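Skumura ridged finger set, for small parallel grippers
Item 2156
In stock, posted from the shed most mornings

Hi, and thanks for stopping by my little corner of the shop! These are the replacement fingers I make for hobby-sized arms, and they're the part I get asked for most. I started on them because the flat pads on my own arm at home kept letting go of anything with a slippery side, and after a winter of trying rubber bands, heat shrink and bike tube (the bike tube smelled awful, by the way) I sat down and drew a proper finger with the grip built in.

The ridges run on the diagonal across the inner face. I tried them straight across first and didn't like how a cup would rock in them, so I tilted the pattern and left it there for good. The tips are tapered so you can get in beside small things without bumping their neighbours. Colour is a very dark charcoal, and at the moment it's the only colour I do.

My own pair are on the arm at home, on the white table where I try everything out before it goes up for sale. I use the same cheap plastic cups for nearly all of it -- light, a bit bendy, and they'll tell you straight away if you've set your closing force too high!
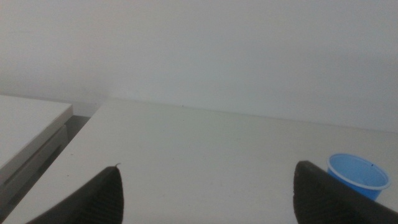
Wrist camera view with the fingers open, blue cup off to the right.

You'll find the odd wisp of material at a tip, especially on a fresh pair. Nip it off with side cutters or give it a rub with fine paper, whichever's closer to hand.

What's in the bag
Left and right finger, ridged
6 screws (you need four, the others are for the carpet)
A folded sheet with the hole pattern

Fit
Made for the Floster gripper, both the old and new body. They also go on the Valtonen with the adapter plate, which I sell separately. If you've got something else, send me the hole spacing and I'll have a look, I quite enjoy those emails.

Fitting them
Allow 30 minutes if you haven't had your gripper apart before. Power off, back the old fingers out, swap one side at a time so you don't lose track of left and right, then run your open and close limits again before you pick anything up. Please don't skip the limits -- I did once and cracked a tip on the very first close.

Postage
Flat rate, and up to 5 sets go in the one satchel. Locals can pick up from the Rimisport shared workshop in the evening, just pop a note on your order. The next batch will be ready in June.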